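Chapter 4
Who Says It's Good? Reviews, Charts and the Making of a Reputation

Most of what you have read about popular music was written by people who had to finish by Friday. Keep that in mind as you work through this chapter. A review looks like a judgment, and sometimes it is one, but it is also a piece of work done to a length and for a fee, often after two plays through cheap speakers. The student who quotes a review as proof that a record was "important" has proved only that somebody once typed the word.

Chapter 3 dealt with how records are made and paid for. The question now is how they come to be admired, and whether the admiration tells us anything.

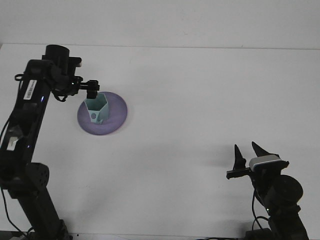 Consider the case that runs through the first half of the chapter. In December of her second year as a touring musician, the singer Huguette Bouvier put out an album called Moulin on a small label, Storkix. It got 19 notices in print. Four of them called it "haunting." So did the press sheet that Storkix mailed out with every copy. When Hemant Bhatia laid the notices beside the press sheet for a seminar paper, he found whole phrases had crossed from one to the other, including a mistake about which song had been recorded first.

It would be easy to conclude that the critics were lazy. Some probably were. But Bhatia's paper makes a duller and more useful point: a writer with 25 records on the desk and room for six will reach for whatever words are lying closest. The label knows this and leaves them lying there.

What about listeners? Surely sales and plays can't be talked into anything? Be careful here too. A chart counts what it has been set up to count. The Stotix listing, which we look at in section 4.2, left out records sold at concerts for most of its life, and so singers who lived by touring hardly appeared in it. Bouvier never made the top 24. Ursina Gruber, who sold far fewer copies but sold them in shops, was there for over a month. Later histories call Gruber the more popular of the two, and they cite the chart. 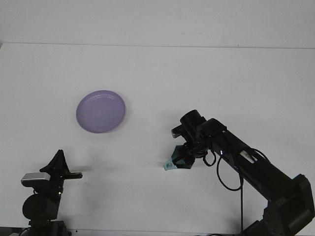

Then there is the matter of the classic. Once a record has been on enough lists, people stop asking how it got there. They repeat the stories told about its sound, and the stories get better with age. The material a record is made from is a favorite subject. Readers will be told that one pressing is "warm" and another "cold," as if the disc had moods. A vinyl record is a round piece of molded plastic, as is the purple plate on the white table, and it deserves the same plain questions: how was it shaped, how well, and who is telling you so? There may be good answers. Seul-gi Tak's listening tests at Sarberg, covered in section 4.3, suggest that people do hear differences between pressings, though seldom the ones they had announced beforehand.

None of this means that all opinions are equal, or that taste is a trick played on us by publicists. I have heard that argument from students every year and I don't believe it any more than I believe the press sheets. Some reviewers listen hard and say what they hear. Baptiste Huet's notice of Moulin, reprinted at the end of the chapter, names the two songs that fail and explains why in terms you can check against the recording. You may disagree with him — I do, about the second one — but you will know what you are disagreeing with.

As you read the sections that follow, keep a page for claims that can be checked and another for claims that can't. The second page will fill up faster. Bring both to class, along with one review of a record you know well, and mark in it any sentence that could have been written without hearing a note.

4.1 The Press Sheet and the Page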